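4.2 Attendance and retention in the parent craft sessions

The Willow programme offered craft sessions to parents and carers at two community centres, Nullen and Dromport, between September and the end of the spring term. Sessions began at 9.30 am, after the school run, and lasted two hours. Of the 242 adults who enrolled, 200 came to at least one session and were asked to complete a short form on arrival. The forms yielded 590 usable entries, which were coded by the first author and checked by Loureiro.

Attendance was steadier at Nullen, where a crèche was provided in the same building. At Dromport the crèche was a short walk away, and several parents of children under two wrote that they had left early to collect them. Bookbinding and block printing kept their learners longest. Weaving, which needed work to be carried over from one week to the next, lost learners after any missed session. Ekström (see section 2) reported a similar pattern in evening classes, although her learners paid a fee and ours did not.

Tutors were asked to keep a brief weekly log. These logs were uneven in length and have been used only to confirm the dates on which a craft was changed.

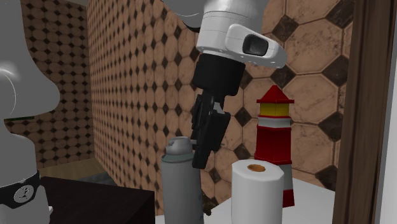 Figure 3. Robot arm and gripper above a grey spray can (computer rendering).

Did parents who missed the first session go on to join later? Most of them did at Nullen, usually when a new craft was introduced; at Dromport late joining was uncommon, and the Stevens room there was often full by the second week.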